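Slide 4: Bimanual policy, cluttered tabletop (Givalum)
Speaker notes, Pornley group

Two-arm setup, parallel grippers, one policy driving both.
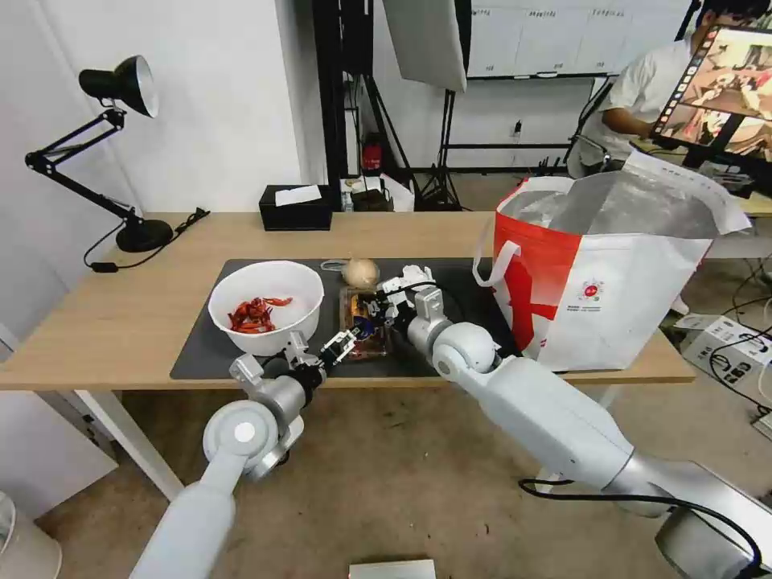 Training set is 41 teleoperated episodes, no simulation. Baseline is Jukow, same data, same action space. Ours adds a contact flag per arm, predicted 11 steps ahead.

Say clearly: gain is on soft and irregular items. On rigid containers the two methods tie.

Ablation: drop the flag and the arms collide in 3 of the held-out layouts. Skip the Bellis numbers if short on time.

Next slide: failure cases.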